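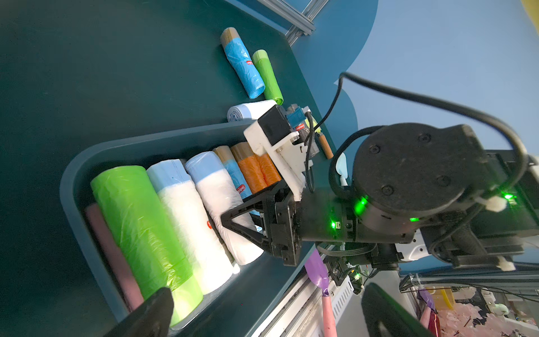 *Bin bag tray on the sorting table, Tamside main cleaning store, November check.*

# Cleaning store and bag supplies: monthly safety check

**Site:** Tamside hostel, ground floor
**Checked by:** Wanda Śliwiński
**With:** Ákos Medve (housekeeping), for most of it
**Started:** 8 a.m., before the laundry run

Key: [x] fine, [ ] needs doing, [~] fine if you squint

## 1. Getting in

- [x] Door opens fully and closes by itself
- [x] Light works from the switch by the door
- [~] Floor clear from door to sink
- [ ] Door sign legible

Comments: The floor was clear once Ákos had moved the mop bucket, which he did with his foot while telling me the floor was clear. I've given it a squint. The sign now reads "CLEANING STO", and has done for the last 2 checks. A new one has been requested. Dušan Vrabec believes he has one in his van.

## 2. Bag supplies

- [x] Rolls kept in the tray, off the floor
- [x] Tray sound, no cracks or sharp edges
- [~] All rolls put away when not in use
- [ ] Rolls identifiable by size
- [x] Part-used rolls fastened so they don't unravel

Comments: The tray is a great success and I would like that recorded, as I was against it. The rolls lie side by side and you can see every colour at a glance. Last winter they lived in a carrier bag hung on the door handle, and the door bore the scars.

Several rolls were out on the table next to it: a blue one with a brown paper end, a thin lime-green one, a white one with a grey end, and a dark grey. The tray is full, so I accept that they had nowhere to go. I don't accept Ákos's suggestion that the table is "the overflow tray". The table is a table. Either we get another tray or we buy fewer kinds of bag.

The large lime-green roll in its shiny wrapping takes up far more than its share of the tray. If it lived on the shelf we could fit more of the small ones in. Ákos says it has always been there. The tray arrived in September.

The sizes are a real problem. There are white rolls with light blue tops, one with a red logo sticker, and to anyone in a hurry they are the same thing. Jozefína Murín lined a kitchen bin last month with something meant for a bathroom, and it lasted until the first teabag. Please write the size on the paper end with a marker where there is a paper end, and on a bit of tape where there isn't.

### Which colour goes where

Copied from the wall list, as the wall list is behind the boiler suit hooks and can only be read by a giraffe.

| Colour | Used for |
|---|---|
| Orange | Laundry to be kept apart |
| White | Bedroom and bathroom bins |
| Blue (either shade) | Paper and card |
| Lime green | Garden and food waste |
| Dark grey | General rubbish |
| Pink | See below |

Pink: no entry on the list. There is a dusty pink roll at the end of the tray and no agreement on what it's for. Jozefína thinks lost property. Dušan Štěpánek thinks it came free. Until it has a job, leave it where it is, and don't give it one yourself.

The orange ones do have a job, and it's the one colour on this list I will be unpleasant about. They mean "don't open this with bare hands". They are not for carrying wet boots home. Stock is fine today, tucked in tight at the end of the tray.

## 3. Sorting table

- [x] Stable, doesn't rock
- [x] Top wiped down at end of shift (per the sheet)
- [ ] Cardboard tubes cleared away
- [x] No food or drink

Comments: There was a cardboard tube left on the table among the rolls. Empty tubes go in with the card. It's a short walk. I have made it myself on behalf of others and come back unharmed.

No food or drink found. There was a smell of toast that I chose not to follow up.

## 4. Shelving

- [x] Fixed to wall
- [x] Heavy items at waist height or lower
- [ ] Top shelf items within reach of the step
- [~] Load labels present

Comments: The unit is the Storar one and it has behaved itself. The load label on the middle shelf is there but upside down. It still counts.

Someone has put a full box of hand towels on the top shelf, pushed right to the back. I'd like to meet whoever did it, mainly to see how tall they are. Bring it down to the second shelf, and use two people.

## 5. Chemicals

- [x] Cupboard locked
- [x] Key on its hook
- [~] All bottles labelled
- [ ] Data sheets match what is in the cupboard
- [x] Bleach kept apart from limescale remover

Comments: One spray bottle is labelled "NOT WATER". This is useful as far as it goes. Ákos knew what it was (glass cleaner) and has relabelled it.

The folder has a sheet for Pravurico floor polish, a product we stopped buying when the corridor was carpeted, and no sheet for the Kurian degreaser, which we use every day. Swap them over. Page 53 of the folder is a recipe for plum dumplings. I've left it in.

## 6. Step, gloves and first aid

- [x] Folding step locks open
- [x] Rubber feet on step
- [ ] Gloves in all sizes
- [x] First aid box sealed and in date
- [x] Eyewash in date

Comments: The gloves come in small and extra large. Everybody here has medium hands. The reorder form has a box for medium, and the box needs ticking.

## Actions

| What | Who | Status |
|---|---|---|
| Mark sizes on every roll | Jozefína Murín | Marker issued, in person |
| Second tray, same size as the first | Ákos Medve | Agreed after discussion |
| Move big lime-green roll to shelf | Ákos Medve | Agreed after longer discussion |
| New door sign | Dušan Vrabec | Looking in van |
| Bring down hand towels | Dušan Štěpánek plus one | Open |
| Kurian data sheet into folder | Wanda Śliwiński | Printed |
| Order medium gloves | Ákos Medve | Open |
| Decide about pink | All | Open, carried forward |

Added later, different pen: *sign found, it says "Cleaning Stores" plural. Is that all right? D.V.*

Reply: *Yes. Put it up. W.Ś.*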